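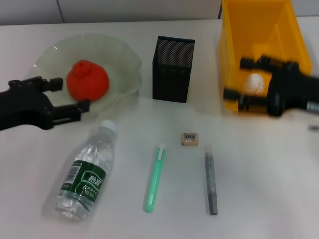
Glass bowl with citrus fruit on the white table.

Workshop notebook – bulb and corm store, Bultham
Entry of 08/01/2021

Subject: ranunculus corms, winter check and pre-sprouting plan

The purpose of this entry is to record the state of the ranunculus stock held at Bultham, the results of the first soaking trial, and the arrangements for the spring planting at Fanmont. It replaces the short note left in the back of the previous book, which should no longer be followed.

Stock on hand

The delivery from Maksymiv was opened and graded this morning. The invoice states 1,275 corms across the mixed and single colours. Our own count agrees with it. The larger grade is in good order: firm, dry, with the claws mostly whole. The smaller grade is more mixed. A fair number have broken claws, although the crown is sound in nearly all of them and a broken claw does not by itself prevent growth.

Corms rejected outright: 213. These were soft at the crown or showed blue mould that went below the surface. Light surface mould was brushed off and those corms were kept. The rejected material has been bagged and must not go on the compost heap.

The Previta corms lifted by ourselves last June have kept better than expected. They are smaller than the bought stock, but the crowns are hard and there is very little mould. They should be kept apart from the Maksymiv delivery until planting so that the two can be compared.

Soaking trial

Two batches were soaked in cool tap water, one for three hours and one overnight. The water was changed once in the first batch and not at all in the second, which in hindsight makes the comparison weaker than it should have been. The three-hour batch swelled well and the claws became plump without splitting. The overnight batch was larger still, but several corms had begun to feel slack at the crown and the water had an unpleasant smell.

Three to four hours is therefore adopted as the standard for this season. Water is to be kept moving where the air pump is free, or else changed every hour.

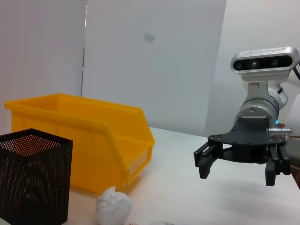
Yellow storage bin and black mesh container.

Pre-sprouting

After soaking, the corms are to be laid claws down in shallow trays of moist compost and covered lightly. The trays go into the dark end of the cold store at 8 to 10 degrees. They should be looked at every third day. Any corm that shows mould is removed together with the compost touching it. The compost should feel damp to the hand and should not release water when squeezed. Last year's losses in the trays were almost all due to overwatering in the first week.

White roots of one to two centimetres are sufficient for potting. If the roots are allowed to grow longer they tangle, and the check at potting costs more time than the extra growth is worth. This was plainly seen with the yellow singles last season – they sat for nearly a month before making any leaf.

Labels are to give variety, source and date of soaking. Pencil only. The felt pen used last winter faded in the tunnel and one whole tray could not be identified until it flowered.

Allocation for Fanmont

The unheated tunnel at Fanmont will take 914 plants at the present spacing of 15 centimetres. The remainder of the sound corms will be potted here and held as replacements. The first bed nearest the door is colder than the rest and should be given the late batch. Fleece is to be ready on site before planting, as it was not last year.

The beds were found to be rather wet at the last visit. Grit has been requested for the lower end, and the planting depth there should be reduced to around 4 centimetres. Elsewhere 5 centimetres remains correct.

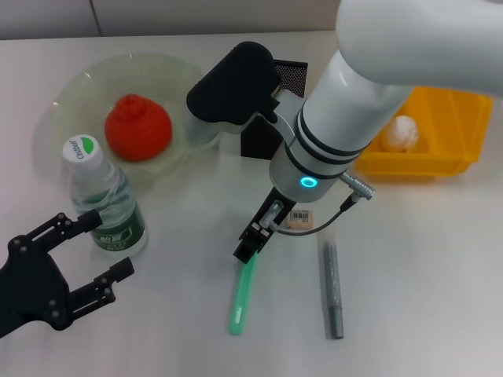
Points outstanding

The thermometer in the cold store reads differently from the one in the passage, and it is not known which of them is right. Both should be tested in ice water before the first trays go in.

Mixed colours: a decision is required on whether to sell these as plants in flower or to keep them all for cutting. The mix ran heavily to orange last season, and the bunches were hard to make up for that reason.

A second soaking batch will be started once the trays have been washed. Results to be entered on the facing page.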